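Laundry arm, part 4: the gripper again

Last Thursday I had the bench at the Gronska workshop until closing, so I decided to repair the left finger before doing anything else. For those who are new on this blog: I am building an arm which should one day sort my laundry. It is a slow project and I am slow too.

The fingers I cut in winter were too smooth. T-shirts were fine, but with heavier clothes the arm closed, lifted, and came up with nothing. Hui-mei Poon told me to roughen the inside faces with coarse sandpaper and to lower the closing speed from 1,000 steps per second to 500. I did both on the same evening, which is bad practice, I know, because now I cannot say which one helped.
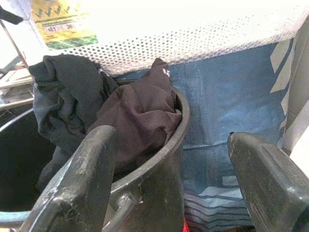
Dark clothes are still my biggest problem. When black is lying on black, the depth reading becomes full of holes and the program chooses a point which is in the air. I tried a desk lamp from the side and it gave me a little more colour in the folds, but also new shadows. Darlene Bouchard has lent me her old light panel, so I will try this next.

The other thing is the cable. It still catches on the elbow joint when the arm turns far to the left. I have ordered 8 small clips and I hope they fit, otherwise I will print my own.

If somebody has experience with depth cameras and black cotton, please write me in the comments.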